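3/1/22

I switched to pot-limit Omaha at the Lyons card room in June, after years of playing only Hold'em. I bought in for $469 and was down to $29 before the dinner break. Most of that went in one hand where I had bottom two pair and wouldn't let it go.

Since then I've kept a log of every session. I'm at 20 of them now and down $574 overall. Nearly all my big losses came from playing out of position with weak double-suited hands.

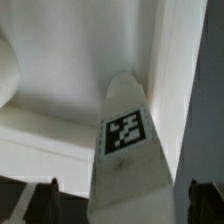

A reader comment on my last post said I should quit calling raises from the small blind, full stop, and look at the log again after a month. I tried it at Plasberg last week and folded a lot. I left even.

Next I want to work on flush draws that aren't to the nut. I still call too much with a queen-high draw when the pot gets big.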